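Reading Room > Fiction > Short Stories

The Level at Brurkberg

The reservoir at Brurkberg was read twice a day, at seven in the morning and seven in the evening, from an iron staff bolted to the north wall. The staff was marked in centimeters. The reader entered the level, the wind and his initials. Wolfram Ostermann had been the reader for 266 months when the level stopped changing.

The first entry was 76. He wrote it in the evening, in pencil, with the wind from the west. The next morning it was 76 again. Two equal readings were common in April, when the inflow from the Hokier stream matched the draw. Five equal readings had occurred once, under his predecessor, during a hard freeze. He looked up the page to be sure.

On the sixth equal reading he cleaned the staff. A film of algae could hide the true line by as much as half a centimeter. He scraped it with the flat of a putty knife, waited for the surface to settle, and read 76.

He telephoned the district office and spoke to Diekmann.

"Is the outlet open?" Diekmann asked.

"Open at the usual setting. The meter shows the usual flow."

"And the stream?"

"Down by a third. It hasn't rained."

"Then the level has to fall."

"Yes," Ostermann said. "It hasn't."

Diekmann asked him to use the second staff. The second staff was on the south wall and had been out of service for years, with a zero set differently from the first. Ostermann rowed across with a lamp and a level, worked out the correction on the back of an envelope, and applied it. The result was 76. He rowed back. The boat took on a little water at the stern seam, and he bailed it into the reservoir with a coffee can.

For the next month he kept a separate sheet. It listed the metered outflow, the estimated inflow and the estimated loss to evaporation. The totals did not balance. By the end of the sheet the reservoir had given up more water than it could hold at that level. He checked the addition in ink and attached the sheet to the log with a brass clip.

The town noticed nothing. The taps ran. The mill at Mornivum drew its allotment and paid for it. A clerk wrote to ask if the log had been filled in ahead of time, and Ostermann answered with a list of the wind directions, which had varied.

In the evenings he went down to the wall earlier than he had to. He brought a folding stool. Once he placed a pebble on the ledge just above the waterline, and in the morning the pebble was in the same place and its upper side had dust on it. He entered this under Remarks.

Diekmann drove out at last with a steel tape and 700 meters of line on a drum. He was younger than his voice. They sounded the reservoir from the boat at the points shown on the original survey, and every depth agreed with the survey less the same amount.

"It's correct," Diekmann said.

"I never said it was incorrect."

They rowed in. Diekmann stood on the wall a while with his hands in his coat, looking at the staff. It was a few minutes before seven.

"You may as well take it," he said.

Ostermann bent down with the lamp. He read the staff, then moved to the left and read it again from the other side. He took out the pencil.

"Seventy-five," he said, and wrote it down, and then the wind.
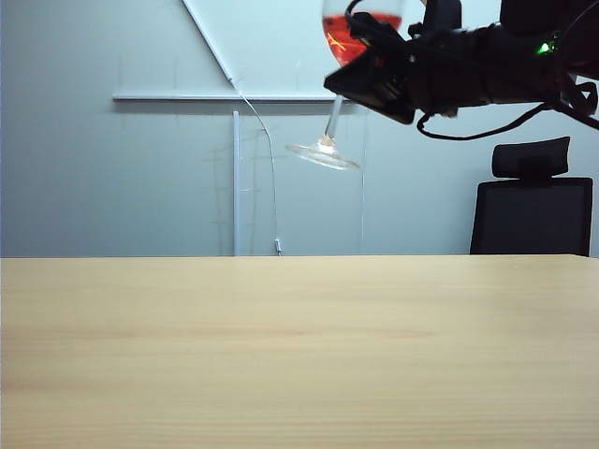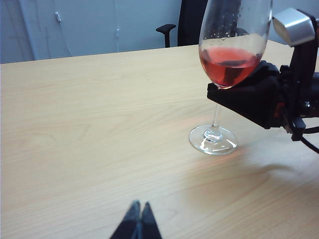
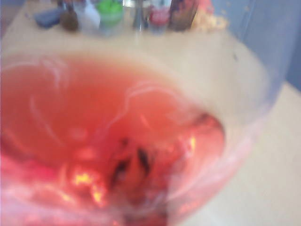
Stemmed glass at a pale wood tabletop (first two); pink drink close up (last).

More Short Stories
The Weighbridge
Inventory of a Closed Station
Two Keys for Hokier
A Correction to the Timetable
The Night Shift at Mornivum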